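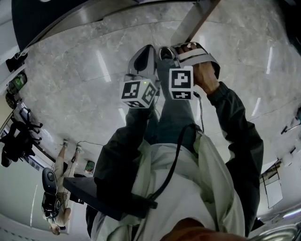
Hand-held grippers above a gray marble floor

Truteo Service Records Case, Large
By Lukbridge
$485, ships flat

Every family with a missing airman has a box. Ours was a boot box, and it held a telegram, a flight log, four copies of the same letter from the War Department and a recipe for plum cake. The Truteo case was designed for people who have inherited that box and would like to find something in it before they retire.

The case holds over 3,000 loose sheets, which is a modest casualty file or the complete correspondence of one stubborn aunt. Papers lie flat in 20 shallow drawers lined with acid-free board. The bottom drawer is deeper, for medals, cap badges and the things that came home in a pocket and have never been identified.

Labels are included. We suggest you write on them in pencil, as you will be changing your mind about which crew was in which plane.
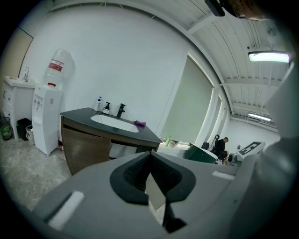 The map drawer takes a full aeronautical chart with one fold. If your chart already has nine folds and a coffee ring, it will fit too, though we can't do anything about the ring. A lift-out tray keeps photographs away from newspaper clippings, which turn everything they touch the color of weak tea.

Outside: 29 inches wide, powder-coated steel, two handles. Full, it needs two people to lift, and they should be on speaking terms.

What customers say
"I bought it for my uncle's Air Corps papers and now my brother wants to know why he doesn't get one. He gets one when he reads the papers." Kazimiera Laskowska

"Good drawers. Instructions assume more patience than I had." Ferenc Simon

Options
Krishnan lock set, two keys (we don't keep spares)
Bumport wheeled base, for trips to reunions
Extra drawer liners, pack of five

Orders for the green finish are filled in February. Black is in stock. Returns are accepted if the case is empty, so please check the bottom drawer.

Page updated Dec 15, 2022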